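Teaching pick and place by hand: gripper demos or remote control?

Asked by Plilance
Posted 2024-09-16
Tags: demonstration, teleoperation, grippers, small parts

I have a two-finger arm on a bench and I want it to move small packaged items into a plastic bin. Snack wrappers, film scraps, that sort of thing. I have been driving the arm with a remote (leader arm on my side, follower on the bench) and recording each run. It works, but it is slow. A pick that takes me 3 seconds by hand takes ten times that through the leader arm, and I drop a lot of soft items since I can't feel them.

A coworker says to skip remote control and record demos with a hand-held gripper that has the same fingers as the robot. The camera is on the tool, you just walk up and do the job.

My questions:

Will a policy trained on hand-held demos run on the arm without any remote control data at all?
Where should each demo start and stop?
Does it matter if the bin is pale on a pale table? Mine is, and I can't easily change it.

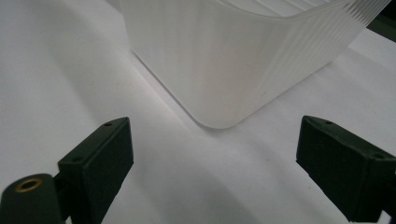
I should add that the fingers on my arm open wider than the ones on the loaner tool I tried in June. I don't know if that has to be matched exactly or if I can scale the numbers afterward. The software is Zustus, if that makes a difference.

3 answers

Answer from Zhuoran Lü
Accepted

Yes, you can train on hand-held demos only. We do it for most tabletop jobs now and keep the leader arm for tasks where the robot's reach is the hard part. Taking your points in order.

Finger match. Use the same finger pads and the same camera position on the tool and on the arm. The opening width can be scaled as long as you log it in real units and never command the arm past what the tool could do. If the pads have a different shape, scaling won't save you.

Start and stop. Start with the fingers open and the target somewhere in view. Stop after the item is released and the fingers have backed out of the bin. People tend to stop at the release, and then the arm sits there with its fingers in the bin because it never saw what comes next.

Soft items. Close until the pads meet the material and then keep the squeeze for a moment before you lift. With the remote you were probably lifting too early.
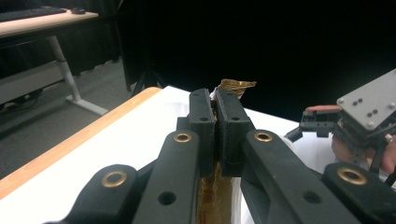
Speed. Don't go as fast as your hand can. The arm has limits and the tracking on the tool gets worse with quick wrist turns. I move at half the speed I'd use if nothing was recording. Also keep your wrist in poses the arm can reach. It is easy to roll your hand over in a way that the arm's last joint can't do, and those runs have to be thrown out. Zustus can replay the path against the arm model before you train. Do that after the first 10 demos, before you record the rest.

Vary the start. Move the item, turn it, put the bin in a different spot. If every demo starts from the same place the policy learns the path and ignores the picture.

If you end up with two people working at the same table, agree on who goes first and stay out of each other's way during the grasp. 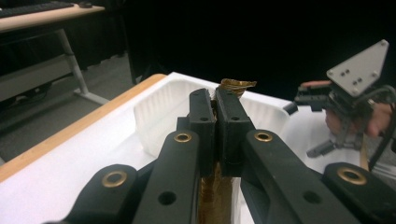

A pale bin is harder but you can live with it. The wrist camera gets very close at the end of the move, so at that point the outline of the bin matters less than whatever texture it has. Ribbed inner walls like the ones on the white bin help, because the lines give the camera something to go on when the bin and the table are both white. With a smooth bin I would put a strip of dark tape along the rim, in the demos and on the real bench both. Even light is worth more than tape, though. A hard shadow across a white table can look like an edge.

Comment from Plilance: Thanks. The replay check flagged 4 of my first 10, all wrist roll. Redoing those.

Answer from Pan

I would not give up the leader arm completely. Hand-held demos never show the arm's own mistakes. Ours learned to pick fine and then had no idea what to do after a missed grasp. We added a small set of remote control runs that started from a bad position and ended in a good one, and it recovered more often after that. I don't have proper numbers.

Also check your time sync. If the finger width log lags the camera by 2 or 3 images the arm will close late on everything.

Answer from Biltine

just use a suction cup, film is a pain with fingers

Comment from Zhuoran Lü: Suction is fine on flat film. On crumpled pieces it leaks, and it doesn't help with the demo question.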